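# The Ziven kitchen arm, two months in

*3 August 2022*

We took the Ziven on the trial plan, the one where they send you the arm, the gripper, a crate of cables and a login for Hillix, and then leave you alone with it until the invoice. The brochure says "kitchen-ready." Our kitchen was ready. The arm needed some encouragement.

This page started as a gallery of everything it did, and then I looked at what I had. Most of it was the same bowl. I've kept one shot and left the rest as captions, which are the more useful half anyway if you're deciding whether to spend money.

**Unboxing.** The arm comes in two cartons. The second one holds the part you need first. There is a printed quick-start card with 7 steps on it, and step four is "complete the full setup guide," a 276-page PDF. I read more of it than I'd like to admit. The section on cups is good.

**First login.** Hillix is the software side, and it's the best thing in the package. You teach a task by guiding the arm through it a few times, then name it and save it. Names can't have spaces, so our library reads like a list of passwords: bowlrack, bowlrackslow, bowlrackFINAL, bowlrackfinal2.

**Calibration.** Takes five minutes according to Ziven. Takes five minutes according to me too, if you start the clock after you've found the right menu. You do it again every time you move the base, and you will move the base.

**Bowls.** This is the job we bought it for. Out of the sink, over to the drawer, into the rack. The gripper takes a bowl by the rim and has a decent feel for how hard to squeeze, and in two months we've lost two bowls, which beats my own record for the same stretch. Lowering one into the rack is where it slows down and starts to look like a man backing a trailer into a garage.

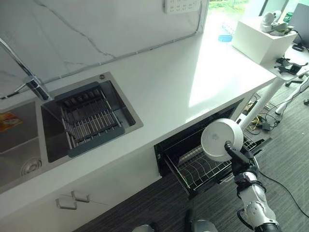
Speed is the first thing visitors ask about, so let's get it over with. On the default profile you could do the whole sink by hand, dry off, and have a sandwich before it finished. There's a faster profile. We tried it once with the good bowls and went back to the default profile that same afternoon. If you're buying this to save time, buy a second rack and be done. If you're buying it to find out what an arm can do in a real kitchen with a real sink, it earns its counter space, or would if it fit on the counter.

**Plates.** Better than bowls, which surprised me. Flat things with a clear edge suit it. Dinner plates go in with hardly any fuss, side plates sometimes get two tries, and saucers are treated with deep suspicion.

**Mugs.** See the good section in the manual. It handles the ones with big handles. Espresso cups are still mine.

**Forks.** No.

**The drawer.** Ziven lists "opens drawers and cabinets" among the features, and I believe it opens somebody's. Ours has a stiff runner, so I open it myself before each session. Support suggested the Hnatiuk handle adapter, a clip-on bar that gives the gripper something chunkier to pull. It costs extra and it's backordered until March. By then the runner may have loosened up on its own.

**Cables.** The kit includes every cable you could want and a few I still can't place. There's a cable management sleeve in the accessories catalog. I have opinions about putting that in the catalog and leaving it out of the crate.

**Support.** Quick and polite. I sent 5 tickets in the first month and got a person every time. One of them fixed a wrist drift problem with a settings file, and I never learned what was in it. Another asked whether I had completed the full setup guide.

**The other one.** We looked at the Steltatley before this, and people keep writing to ask why we passed. It was quieter and had a nicer case. It also wanted a bolted-down base and its own special rack, and I wasn't going to rearrange a kitchen for something that can't do forks either.

**What I'd tell a buyer.** Take the trial plan before the full one. Get cheap bowls, all the same size, and keep anything your grandmother gave you on a high shelf. Teach one task properly before you start on a second. Save often in Hillix, and use better names than I did.

We've extended for another term. Next on the list is emptying the rack, which the manual covers in a chapter headed "Advanced."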